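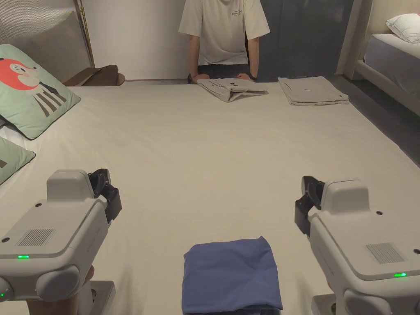
4. Preparing the gripper pair for cloth work

Home | Guides | Skendero grippers | Section 4 of 7 | Spares

This section covers the set-up of one Skendero gripper pair at a bed-height station, for folding and laying out garments. It applies to units with the slatted vent on the top face and the black jaw assembly on a raised block. Mounting the pair is dealt with in section 3 and must be finished first.

4.1 Before switching on

1. Cover the work surface with a plain sheet and pull it flat. A pale sheet gives the best contrast with dark garments. Small wrinkles near the edges are acceptable, but there should be none where the jaws will close.

2. Move pillows and bags to the sides or the far end. Leave the middle of the bed free for the garments in use.

3. Check the vent slats on both housings. Remove lint with a dry brush. Do not use compressed air, which drives fibres into the housing.

4. Check the pivot bolts on the jaw fingers by hand. A finger that rocks from side to side must be tightened before use, following the method in 4.4.

CAUTION: Keep hair, cords and loose sleeves away from the jaws whenever the units have power. A second person at the station should sit at the far side of the bed and keep both hands out of the space between the two jaw sets.

4.2 Switching on and checking the lights

5. Switch on the left unit, wait for its green light, then switch on the right unit.

6. Confirm that both units show a steady green light near the front of the housing. If either light flashes, switch off both units, wait 40 seconds and start again from step 5.

7. Open and close each jaw set three times without cloth. The movement should be even, with no clicking at the end of travel.

Note: After long storage the first two or three closings may be slow. If the jaws are still slow after 200 closings, replace the finger pads (part 3356).

4.3 Setting the jaw position

8. Bring both units forward over the bed until the jaw sets face each other across the middle. The jaws must be clear of the sheet at this point.

9. Lower the left jaws until the finger tips just touch the sheet, then raise them by about 7 mm. Repeat on the right.

10. Place a folded garment between the units, at the near edge of the bed. Use a thick, soft item for the first trial. Thin shirts slip more easily and hide a poor setting.

11. Close the left jaws on the top layer only and lift. If the jaws pick up the sheet as well, raise them slightly and repeat. If they miss the layer, lower them by the same amount.

12. Repeat step 11 with the right jaws, then with both together. The two sides should lift evenly. Nahom Assefa's test notes for the Moges station allow a small difference on knitted cloth — this does not apply to woven shirts.

13. Put the trial garment aside and lay a light shirt flat on the far part of the bed, within reach of both jaw sets. Check that the jaws reach its nearest edge without either housing touching the sheet.
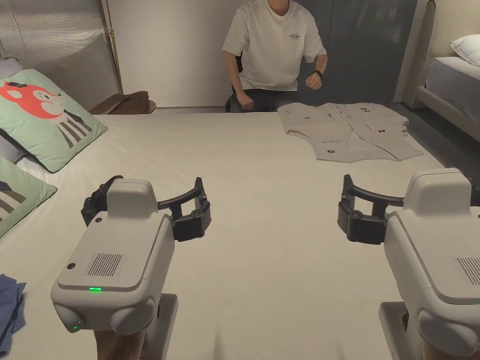 14. Return both units to the near side, open the jaws fully and switch off, right unit first.

15. Write the final jaw height for each side in the station log. Use the spare column for the type of cloth.

4.4 Tightening a jaw finger

Switch off both units before starting. Hold the finger still, turn its pivot bolt a quarter turn and test for play. Repeat until the rocking stops. The finger must still swing freely under its own weight. If it does not, back the bolt off by half of the last turn. Never oil the pivots on a cloth station, as the oil will mark the garments.

After any work on the fingers, carry out steps 5 to 13 again on both sides, including the side that was not adjusted.

Section 4 checked by Bezawit Gebru, August. Changes to jaw heights at the Holtero station go through Natnael Habte.

Fonar Technical Guides | Contact the service desk | Copyright Fonar, all rights reserved | Back to top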